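Search this site Enter keywords Go

Hosting a Film Night at Home: Kitchen Notes

Polodeo recommends that snacks be portioned before the feature begins. For a party of 13, set out two large bowls of popcorn and refill them at the intermission. Salt should be added while the popcorn is hot.

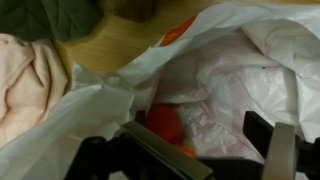 An open plastic bag with something orange inside.

Crinkling wrappers are easily heard during quiet dialogue. Transfer all snacks to cloth-lined bowls beforehand – paper plates are also suitable. Cold drinks should be served in lidded cups, and dishes left to soak until the closing credits.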